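Unit 3: Shared Lockers and the People Who Share Them
Notes for Facilities and Front Desk, taught by Iraklis Karamanlidis

Read these before the walk-through. The exercise is 2 pages, and yes, both sides count.

Lockers fail in dull ways. The door is fine, the lock is fine, and the key is in somebody's other coat. At Zirdale the desk once kept every spare on a single ring, which was very secure in that it took most of a lunch break to find the right one. Label the key and the door the same way, and don't let anyone improve the system with stickers.

Small doors in rows bring their own trouble. People remember "second from the end" and forget which end. A metal door with its own keyhole also gives a strong impression of ownership, and by September a cabinet lent out for the afternoon will hold shoes, soup and a winter scarf. 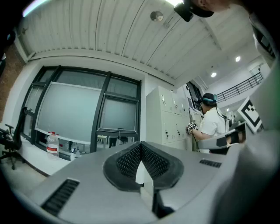 When you check a bank of lockers, work along one row at a time and finish it before you chat with anyone. Try the handle first. A surprising number of lockout calls end there, with some embarrassment on both sides. If the handle won't give, try the key gently. A key bent by enthusiasm is still bent.

Write down what you found, in words another person can use. "Sticky" could mean the hinge or the soup.

Terms for the quiz:
Master key: opens everything, therefore lives in the safe.
Spare: opens one door, therefore lives nowhere anybody can recall.
Abandoned contents: anything unclaimed after 3 weeks. Bag it, tag it, do not sniff it.

Reading: the Nanska handout on key logs, first section only. The rest is mostly about padlocks and grudges.

Bring a pencil to the walk-through. Pens go into lockers and don't come back.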